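Grindton Freestanding Art Display Panels, Set of Eight

Home > Exhibition Equipment > Panels and Screens > Grindton

Price: $767 per set
Availability: in stock, ships from our Civham warehouse
Sold by: Barros Exhibition Supply

Most display panels for art shows are sold with the same promises. They go up in minutes, they hold anything, they look like a real gallery wall. We have been selling panels to art clubs, libraries and small town galleries for long enough to doubt all of that, and we doubt some of what Grindton says about this set too. We stock it anyway because it stands up straight and the parts can be bought separately later. You should know what you are getting before you pay for it.

What you get

Eight fabric-covered panels, light gray on both sides
Steel posts and feet for a straight, zigzag or L-shaped run
16 sliding hooks with hanging wires
One hex key (keep it on a string, they vanish)
A canvas carry bag for the posts. The panels come in their cardboard cartons and there is no bag for those.

The brochure calls this "everything you need to open your show." You will also want labels, lights, and a cart of some kind, and if your artists bring more than two pictures a panel you will want more hooks. Sixteen is two per panel. For a group show with small works that is not enough, and the maker surely knows it, seeing that extra hooks are sold in the same catalog.
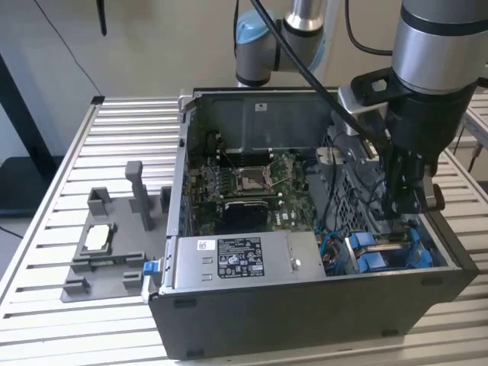 Weight and hanging limits

Grindton gives a limit of 50 pounds per panel. We would not go near it. The figure assumes the load is spread evenly, the floor is level, and no one leans on the end post while reading a label. A heavy framed piece under glass, hung high on one side, pulls the panel toward you. Put heavy work low and near the posts, and balance it with something on the other side if the panel is at the end of a run.

Watercolors, prints, photographs and unframed canvases are what this set is good for. If your show is mostly large oils in old frames, use the walls. If you don't have walls, look at our timber-framed screens, which cost more and are a pain to move but do not wobble.

Sculpture shelves are offered as an add-on. We have tried them and don't carry them.

Setup

"One person, ten minutes" is printed on the carton. It may be true of a person who does it every day. Allow two people and most of an hour the first time, and try to do it before the artists arrive with their work and start asking where they are going to be. The panels themselves are easy. The feet are the slow part, as each one has to be lined up with the post and then tightened from below, and the instructions show this in a drawing that could be almost anything.

Straight runs need a foot at every post. The zigzag layout stands more firmly and is the one we would use in a room where children will be running about. It does eat floor space, and it makes pairs of pictures face each other, which some painters dislike.

Will it look like a gallery?

No. It will look like good display panels in a hall. Light gray fabric is kinder to most work than the dark blue that used to be common, and the seams are neat, but visitors will still see posts and feet. Clubs that are told otherwise tend to be let down on opening night. What does help is leaving space between pictures and keeping the centers at one height, and neither costs anything.

The fabric takes hook-and-loop tabs well enough for labels. It does not take tape. Tape lifts the surface and leaves a fuzzy square that shows up under a spotlight. Pins are allowed, according to the maker, though we have seen demonstration panels that had been pinned for a season and we would not call them fresh.
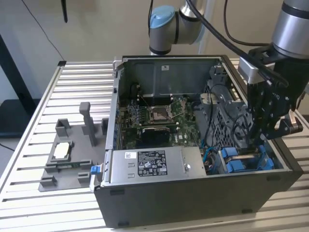

Desktop tower on its side, CPU socket uncovered.

Lights

The Wovau clip-on spotlights shown in the brochure are not part of this set and are sold as a separate item. They do fit the posts. We are less sure about the claim that they give "museum quality light," a phrase with no meaning that we can find. They give a fairly warm light in a fairly narrow pool. On small works that's pleasant. On anything wide you will get a bright middle and dim edges, and on glass you will get a glare spot that moves as people walk past.

Ask the hall what its own lights are like before you spend money. An evening opening in November is a different matter from an afternoon in summer, and plenty of rooms that look fine at 3 p.m. are gloomy by six. Cords run down the post and across the floor, so you will need cord covers as well. Those are in the Accessories section.

Storage and moving

This is what buyers ask us about least and complain about most. Eight panels stacked flat in cartons take up a good part of a closet, and the cartons don't last. Lean them against a damp wall and the bottom edge will stain. We have asked Grindton for a proper panel bag more than once and have been told it is being looked at.

The set fits in the back of a minivan with the seats down. It did not fit in the hatchback we tried, whatever the brochure shows.
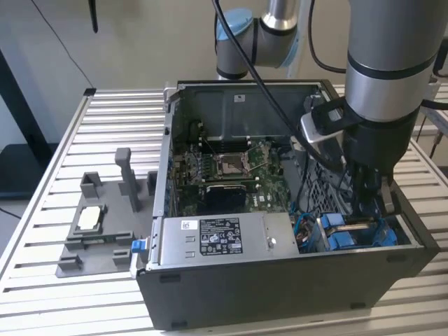 Open computer tower with the graphics card below the socket.

Should you rent first?

If you hold one show a year, probably. Our Civham counter rents the same set by the weekend, and the fee comes off the price if you buy within the season. Renting also tells you whether your members will really carry the things. Clubs with a regular spring and fall show usually come out ahead by buying, provided they have somewhere dry to keep them.

Grants sometimes cover equipment like this. Check that the grant allows it before you order. We can send a written quote for your application, but we can't hold stock while you wait for an answer.

Returns and spares

Unused sets can come back within the return period shown on your invoice, at your cost. Used sets can't, unless something is faulty. Check the posts as soon as the cartons arrive, as a bent one is easy to miss until you try to join it to its neighbor.

Spare feet, hooks, wires and single panels are kept in stock. Replacement fabric is listed by the maker as available. We have never managed to get any, so please treat a torn panel as a new panel.

Related items: Wovau clip-on spotlight, extra sliding hooks, cord covers, timber-framed screen, label holders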